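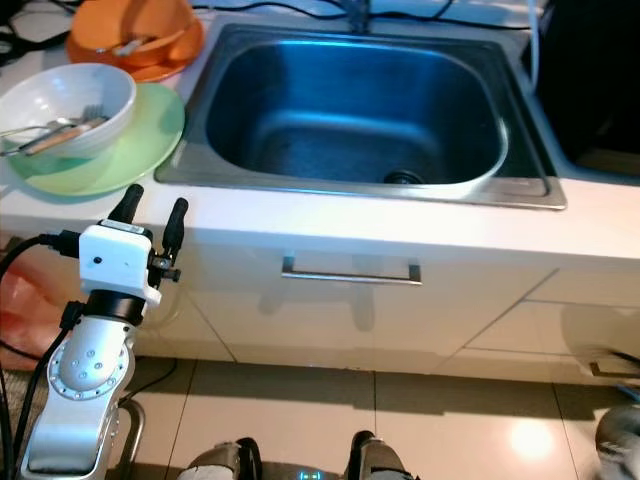
Kitchen sink with an orange bowl and plate next to it

How to back up your text messages before you reset an Android phone

By Berenice Lozano
Oct 18, 2023

A factory reset removes everything from the internal storage of the phone. Photos are often already copied to an online account, but many people forget the text messages. In this guide I explain how to save them to a file and how to bring them back after the reset.

I used the free app Toltar for these steps. Other backup apps work in a similar way, only the names of the buttons are different.

What you need

A phone with enough battery for the whole process, or a charger. A Wi-Fi connection. A computer or a memory card where you can keep the backup file. My own file was 115 MB with the pictures included, so it does not need much space.

Step 1. Install the app and give the permissions

Open Toltar and accept the permission for messages. If you also want to save the call history, accept the permission for calls. The app does not need your location, and you can refuse it without any problem.

Step 2. Choose what to save

Tap New backup. You will see a list of all your conversations. By default all of them are selected. Turn on the option Include media if you want to keep the pictures that came inside the messages. With this option the backup takes longer. For my 700 messages it took 4 minutes.

Keep the screen on while the app is working. On some phones the battery saver stops the app when the screen goes dark, and then you must begin again.

Step 3. Copy the file out of the phone

Please do not skip this step. The app saves the file in the internal storage, and the reset will delete it together with everything else. Open the folder Toltar in your file manager and copy the file to the computer or to the memory card. If you use a memory card, take it out before the reset.

Then compare the size of the copy with the size of the original. If they are different, copy it one more time.

Step 4. Reset the phone

Open Settings, then System, then Reset options, and choose to erase all data. On some models the menu has another name, but you can write "reset" in the search field of the settings.

Step 5. Restore the messages

Install Toltar again and copy the file back to the phone. Tap Restore and select the file. The app will ask to become the default messaging app for a short time. Accept this, because Android does not permit other apps to write messages. When the restore is finished, change the default back to the app that you normally use.

Messages are missing after the restore

Close the messaging app completely and wait a little. The list can need some minutes to build again. If it is still not complete, restart the phone and open the app once more.

Thanks to Murdo Gillies, who tested the restore on an older phone and corrected the menu names in step 4.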